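Shared workshop log, arm build
28 September 2021
Posted by Ileck bench

Picked up where the August entry stopped. Wrist is reassembled on the real arm, but the finger tendons are still out for re-stringing, so everything today was run in the simulator. Scene file is the brick room from the Pettigrew set, chest of drawers in the corner.

Changes since last entry:

Joint limits on the elbow copied over from the measured values. The old file had the limit 2 degrees too generous and the planner kept using it.

Finger damping raised. With the old value the fingertips buzzed on contact and the log filled up with contact events that meant nothing.

Controller is still the Rurkell branch. Did not merge the Dridetow planner. It wants a different joint order and I don't want to chase two faults at once.

Ran 224 approach trials to the chest top, start pose randomized, objects left where the scene file puts them. 167 reached the hover pose inside tolerance. Of the misses, most were planner timeouts. The rest stopped short with the forearm close to its limit, which is a base placement problem. Moving the base nearer to the chest should recover those, at the cost of elbow clearance on the wall side. Not tried yet.

Hover height is set from the wrist, and that is wrong for this hand. With the fingers spread and curled down, the lowest fingertip sits well under the wrist frame. Needs to be computed from the lowest fingertip at the current finger pose. Until then keep the offset at 83 mm and do not shorten it to save time.
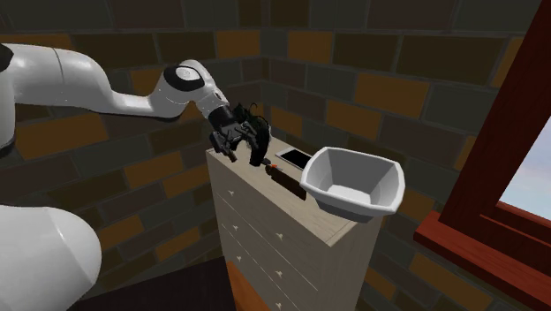 Hover pose over the chest top, fingers open. Phone and small dark object under the hand, bowl at right.

The bowl overhangs the right edge of the top. Leave it there for now, since the hover trials don't touch it, but it has to be moved inboard before any grasp runs or a light knock will confuse the results. The phone is the harder target in any case. It lies flat and there is not much for these fingers to get under.

To do:
- fingertip-based hover height
- base position sweep, small steps
- re-string tendons, check tension cold
- rerun the same seeds after each change, one change at a time

Comments

benchrat: Are the timeouts bunched by start pose? Mine were all from the folded pose when I ran the Rurkell branch.

Ileck bench: Mostly folded, yes. Will split the log by start pose next time.

tswitch: For the phone, try sliding it to the edge of the chest and pinching there. Worked for me with a two-finger gripper, no idea about yours.

Related entries
Re-stringing the fingers, part one
Measuring elbow limits with a digital level
Dridetow planner: notes on joint order
Pettigrew scene set, install notes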